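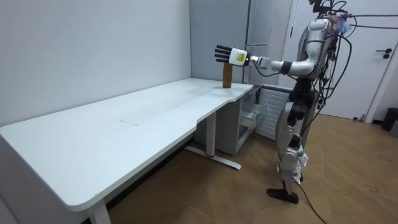
A small amber-brown bottle on an office desk.

Podthorpe pharmacies offered refund on bottles, but few may come back

September 23, 2018

Podthorpe's two pharmacies will start taking back empty brown medicine bottles next month under a deposit plan the town council approved on a split vote. Customers will pay a few cents extra at the counter and get the money back when they return the bottle clean and with its label removed.

The plan is run by Tutex, a packaging firm that won the contract in July. The company says it expects 70 percent of bottles to be returned in the first year. It has not said how it reached that number, and a request for the figures behind it went unanswered.

There is reason to doubt it. A similar plan in nearby Sima ended after 2 years. Council papers there show that most of the bottles collected were thrown out anyway, many of them with labels still stuck on or syrup dried in the neck. The town paid for storage the whole time.

Podthorpe officials say their version is different because returned bottles will go to Didutier, a washing plant outside town, and will be reused for household goods such as cleaning fluid and lamp oil. They will not be used for medicine again. Didutier has yet to wash a single bottle under the deal, and the council papers list its equipment as "on order."

The papers also include a survey of 73 residents, which the council cites as proof of strong public support. Almost all of them said they liked the idea of recycling. The survey did not ask whether they would soak off a label and carry an empty cough syrup bottle back to the store for small change.

Glass bottles can already go in the curbside bin in Podthorpe, at no cost to the customer. The council did not explain what would happen to that service, or whether bottles left in the bin would count toward the Tutex target.

The pharmacies have been told to expect signs and collection crates before the start date. Neither had received them as of this week.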